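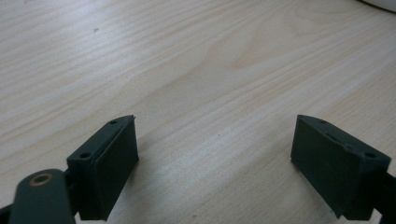
From: Ingeborg Stüber
To: Hivum House residents list
Date: Mon 28 June
Subject: Re: Re: the table, again

Gebhard wrote:

> I see the question of the big table is back. In February we agreed to
> oil it and then did not. May I suggest we either oil it or stop
> agreeing to. Also, which oil? I have half a tin of something in the
> cellar but the label has gone and it smells of fish.
>
> I would also like it noted that the ring by the window end was there
> when I moved in.

Gebhard, it is noted. It was noted in February as well.

Please leave the fish tin where it is. I asked Ákos, who did his own kitchen worktop last year and has been talking about it ever since, and he says hardwax oil, two thin coats, a day between them. He used the Engelhardt one and has 5 tins left over, which tells you something about how he measured his worktop. He'll let us have two if somebody carries them up.

Before any of that it needs sanding. Lightly, with the grain, please. Whoever went at the hall bench in circles knows who they are and so does the bench. I have fine paper, and Kittipong has a sander but would like it back this time.

On Svenja's point about painting it instead: no. It's nice pale wood with a proper swirl to it, and if we'd wanted a white table we could have bought one from Drenirus for 669 and spared ourselves fourteen emails. I did look. The one that would seat all of us was 1,600 and the legs came separately.

So, Saturday from ten. It will be out of use until Monday evening, and that includes "just putting a cup down". Anyone who needs to eat can do it standing up or in their own flat, where I understand there are also tables.

Things to bring: old cotton rags (not fleece, it sheds), a mask if dust bothers you, and the flat cushions off the bench so they don't get covered. Oily rags are to be laid out flat outside afterwards and not balled up in the bin. They can catch fire by themselves. I'm not being dramatic, it's printed on the tin.

Svenja, could you move the fruit bowl and the post to the sideboard on Friday night? And if the post for the Zonik people is still in the pile, would somebody send it on. They moved out before Easter.

Ingeborg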